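Sweetened Tea Drinks and Student Buying Habits: A Survey at Bendholm College

1. Background

Ready-to-drink tea has taken up a growing share of the chilled shelves in the two shops nearest the Bendholm campus. Students on the Food and Society course were asked to select a product group and to study how it is bought, priced and labelled. This report concerns bottled tea, both sweetened and unsweetened, and the reasons students give for choosing it over tea made at home.

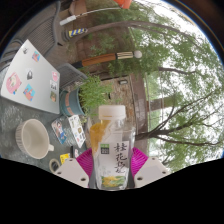

The work was limited to drinks sold in single-serving bottles. Powdered mixes, cartons and tea served in cafés were left out, as their prices could not be compared on the same basis. Flavoured teas, including those scented with flowers or fruit, were counted together with plain ones.

2. Method

A short questionnaire was handed out in December at the Vallejo library and in the Grusance dining hall. It asked how often the respondent bought bottled tea, what was usually paid, and whether the sugar content was read before purchase. A total of 238 completed forms were returned. Forms with more than one page left blank were not used. Prices were recorded separately in 11 shops, in each case from the shelf label.

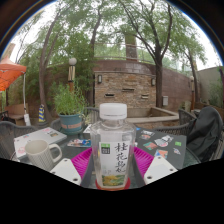
Leire Garrido
Second-year student, Food and Society

3. Findings

Of the respondents, 81 bought bottled tea at least once a week. Convenience was the reason most often given, followed by taste. Price was mentioned less often than expected, although several students wrote that they bought only when a multi-buy offer was running.

Awareness of sugar content was low. Only 27 respondents stated that they always read the nutrition panel. Some had assumed that any drink sold as tea would contain little sugar.
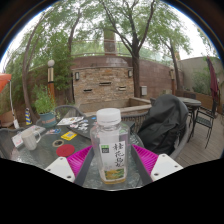 Labelling in a language the buyer does not read was raised in the comments. Students who bought imported teas tended to rely on a friend's advice or on the design of the label, and asked for clearer shelf cards in English.

4. Limits of the study

The sample was drawn from two buildings and cannot be taken to represent the whole college. First-year students living in Pider Hall were under-represented, as the questionnaire coincided with their examinations. Shop prices were noted once and may have changed during the term.

5. Recommendations

It is suggested that the dining hall display the sugar content of bottled drinks beside the price. A follow-up survey in the summer term would show whether buying rises in warmer weather. The author thanks Aurelio Marín for his guidance on the design of the questionnaire.

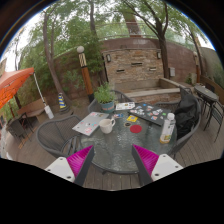
Mug, laptop and potted herb on a glass-topped patio table.

The full questionnaire and the table of shop prices are held in the course office and may be consulted on request.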